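Workshop notebook, Rultby packing room, bench 2
Jun 18, 2021
Fruit plate to bag, two arms
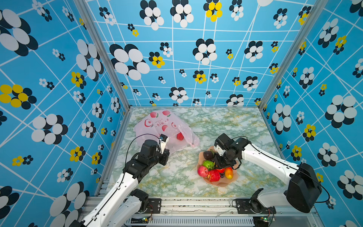

Setup as of this morning

Patterned walls still up on three sides, marble sheet on the table. Bag at the back left, plate on the right. Left arm has the bag, right arm has the plate, and they are not to swap for now. We tried letting either arm do either job last week and spent most of the time untangling who was waiting for whom.

Both arms run from the same job file. I renamed it Birkett so it stops getting mixed up with the old tray job, which is still called Nanach on the bench computer. Please don't delete Nanach, the Flotton site loads it over the network.

The pink bag is the thin sort with apples printed on it. Thin bags are what the shop orders come in, so there is no point practising on stiff ones. The left gripper has to come in at the opening and take one layer only. If it takes both layers the bag is shut and the right arm goes on dropping fruit on top of it. Height of the left wrist matters more than the angle. Lowered the approach by 8 mm and left it there.

On the right, the order is set by hand: top left of the plate first, then work down. The grapes go last. They are tucked in the middle and the jaws catch the neighbours if anything is still beside them. The wavy rim on the plate is a nuisance for the low approach, and I'd like to try a flat one.

Log count at the start of the day was 1,982 picks since the jaws were changed. At close it was 2,095. Nothing wrong with the jaws that I can find. Check the right wrist cable again on Monday's list — no, put it on the daily list, it takes a minute.

What it changes on the packing line

Wrote this part after the afternoon talk with the packers, before I forget who wanted what.

The plan from the office is that the arms take the mixed bags and people keep the boxes. Mixed bags are the job most of the packers like least. It is the same reach all shift and it gets you in the shoulder. Two of them said they would be glad to see it go. One said the bags are also the only job you can do sitting down, and that anyone with a bad knee gets put on them. I had not thought about that and neither had the office. It needs sorting before the bench moves to the floor. Suggested that the person minding the arms has a proper chair and that the minding is shared out on the rota.

Minding is a job of its own. Someone has to set out the plates, hang a fresh bag, look the fruit over for bruises and press resume when an arm stops. At the moment the stops come in clumps, so you can't go and do something else in between. The packers asked whether minding is paid at the packing rate or the machine rate. I don't know. Passed it on in writing.

They also asked who looks for bad fruit. Now it is done by feel as each piece goes in, and the arms don't do it at all. So checking moves to whoever fills the plate, and that person needs enough time for it. If the plates are filled in a hurry to keep up with the arms we have gained nothing.

Flotton packed 424 mixed bags by hand in their last full shift. We are nowhere near that on one bench and I told the packers so. Better they hear it from us than guess from the posters.

To do

Flat plate, same size, for comparison.
Second stop button on the packers' side of the table. The present one is on my side and was a long stretch for two of them.
Make the stop message say which arm and why. "Fault 3" is no use to anyone.
Short sheet on hanging the bag, written with a packer and tried out by another.
Ask Flotton how they share out the seated work.
Chase the answer on pay rate.

Left both arms powered down and the job file saved. Spare bags are in the drawer under the bench computer — take from the left-hand pile, the others are split.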